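Subject: Re: [floor-staff] Pilot update, tidying units

Corina Pană wrote:

> Hi all,
>
> Quick update on the Planine pilot. The two-armed unit has now logged
> 2,273 pickups since September, and the Indgate people are pleased. The
> plan is to move it to the second floor lounges next, then the guest
> rooms. I want to stress again that no hours are being cut. The idea is
> that the robot takes the floor litter and the team is freed up for
> higher value work. Questions welcome on the list.
>
> Corina

Corina, thanks for writing it down. You said questions welcome so I have a few, and I'm sending them to everyone since I've heard the same ones in the break room all month.

First, the number. 2,273 pickups of what? If it closes the gripper on a wrapper, drops it, and closes it again, is that one or two? I asked the Indgate tech and he said he'd check. I've been cleaning for a living a long time and I have never once been asked how many things I picked up. People ask me if the room is done.

Second, "floor litter." I went and watched a run before my shift. Snack bags, a bottle, a paper cup, a face mask, all spread out on the carpet with plenty of space between them, and the bin right there in front of the robot.

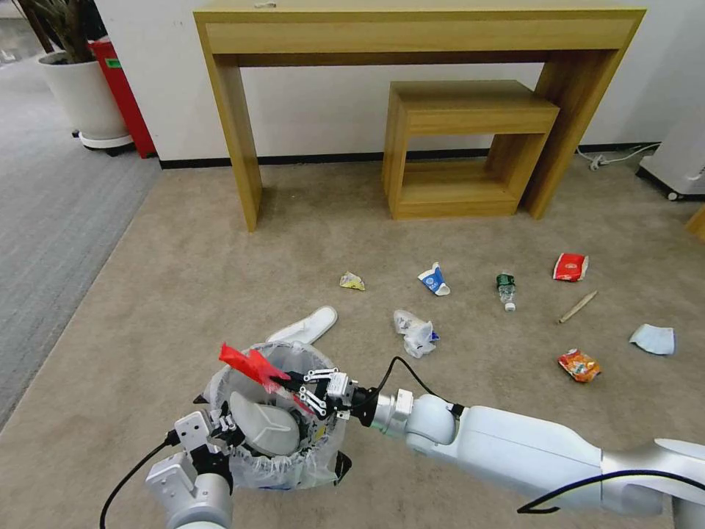
I'll give it this, using one arm on the bin and the other for the trash is how I'd do it too. But our lounges don't look like that after a weekend group. The wrappers are down the side of the couch. The bottle has two inches of something in it. There's a slipper, and somebody has to know that a slipper stays and a crushed cup goes, and that a folded piece of paper on the floor might be a kid's drawing or somebody's prescription. I've been yelled at over less than that. When it throws out the wrong thing, whose name is on the complaint? Right now the form only has a box for ours.

Third, hours. You say none are being cut and I believe you mean it. At Grerkska they said the same thing when the scrubbing machines came in. No hours were cut there either. What happened was that people who left weren't replaced, and the ones who stayed got the machine's route plus their own - charging it, emptying it, pulling it out of corners. By the end I was doing up to 31 rooms a shift and the machine was getting its picture in the newsletter.

So what is the "higher value work"? Could you name it? If it means bathrooms, say bathrooms. Picking up the floor is the easy part of my day. It's where my back gets a break from the beds and the tubs, and if that goes and all that's left is the heavy stuff, the shift is the same length on paper and a lot longer in the knees.

Also the room quota. Naidu's schedule for the second floor already has the lounge time taken off it - I checked this morning - and the unit isn't up there yet. That should go back on until it is.

What I'd like before it moves upstairs:

- someone from our crew in the meetings with Indgate, paid for the time
- a written line about who babysits it and when
- a real lounge, after a real group, with nobody setting anything out first

I'm not against the thing. If it wants to come do the stairwell at 5 a.m. it can have my keys. I just want to see the schedule before I hear about the pickups again.

Neusa Medeiros
second floor, early shift

_______________________________________________
Contact the list owner | © Planine staff lists | Back to top
This archive uses cookies to remember your login. Accept / Manage settings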